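Grip force drift on the Mekis fingers

The fault first showed up on glass. With the setpoint at 400, the left finger reported contact and the right one did not, so the controller kept closing. The log filled with overload warnings and the Nondent driver dropped out at sample 2000.
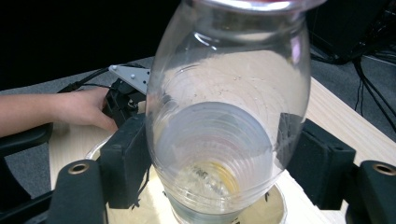

I swapped the finger pads left to right and the error stayed on the right channel. Pads ruled out. Re-zeroing helped for 92 cycles, then the offset came back. The connector on that side had a cracked latch. With a new one fitted I ran 100 closures and saw no drift.

Until the latch is revised, I've put a hard closing limit in the config. Do not rely on the contact flag alone with anything that can shatter.

Comments

Koster: Same latch problem on ours. Which firmware?

Teun Baert: The February build. The older one does it too.

Contact | © 2026 Prultosico | Back to top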